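Filetti Zweiarm-Bausatz, Greiferseite komplett (Stand Januar)

Startseite > Werkstatt > Roboter > Filetti

Preis auf Anfrage, Abholung Werkstatt Bulach oder Versand. Lieferzeit zur Zeit etwas länger, Platten müssen nachgefräst werden.

Was ist das: zwei Arme, zwei Greifer, ein Gestell. Zum Selberbauen, daheim oder bei uns an der Werkbank. Entstanden aus dem Taltorstead-Umbau, den ein paar von euch noch kennen. Die alten Greifer waren zu schmal, Teller sind ständig weggekippt. Jetzt breite Finger, gestufte Innenkante, damit flache Ränder nicht durchrutschen. Im Moment läuft bei uns alles rund ums Geschirr: Tablett, Teller, Schalen, Serviette, Gabel. Undankbares Zeug zum Greifen, glatt und rund.

Kamera sitzt am Handgelenk, Blick zwischen den Fingern durch. Halter liegt bei, Kamera nicht. Bitte Kabel lang genug bestellen, sonst zieht es bei voller Drehung am Stecker. Motorkabel immer mit Schlaufe verlegen, nie stramm! 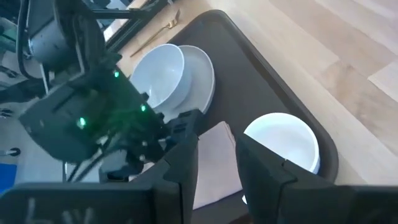
Technik & Lieferumfang

Greifer: schwarze Kunststoffplatten, Winkel, Schrauben. Grüne Anzeigelämpchen am Greifer, bei uns im Betrieb an.
Öffnung max. 70 mm, reicht für Tellerrand und Schalenrand, nicht für die ganze Schale von aussen
Gewicht je Greifer mit Motor 314 g
Gestell: Profile schwarz, Standfüsse rund, verstellbar
Im Karton: 2 Greifer, Fingerplatten, Kamerahalter, Schraubenbeutel, Anleitung (noch die alte, neue kommt als PDF)
Nicht dabei: Netzteil, Rechner, Kamera, Geschirr

Aufbauzeit ca. 60 Minuten pro Greifer wenn man schon mal einen gemacht hat. Beim ersten Mal eher einen Abend einplanen. Reihenfolge: erst Fingerplatten lose, dann Motor, dann ausrichten, dann fest. Wer gleich festzieht darf nochmal anfangen. Schraubensicherung nur mittelfest, Kunststoff mag das starke Zeug nicht.

Untergrund: geht auf Tisch oder Boden. Auf hellem Holz sieht die Kamera weisses Geschirr schlecht, dunkles Tablett drunter hilft enorm. Bei viel Licht Belichtung fest einstellen, Automatik pumpt.

Bekannte Probleme
Stoffservietten: klappt mal, mal nicht. Gefaltet besser als lose. Arbeiten drann.
Dünne Gabeln flach auf dem Boden: schwierig. Fingerspitzen mit Gummi bekleben, Zuschnitt liegt ab der nächsten Charge bei.
Mathew-Steuerplatine: nur mit neuer Firmware, alte vertauscht links und rechts.

Ersatzplatten einzeln lieferbar, immer links oder rechts angeben. Sind spiegelverkehrt und passen nciht über Kreuz. Fragen über das Formular, Antwort meist abends ab 20 Uhr.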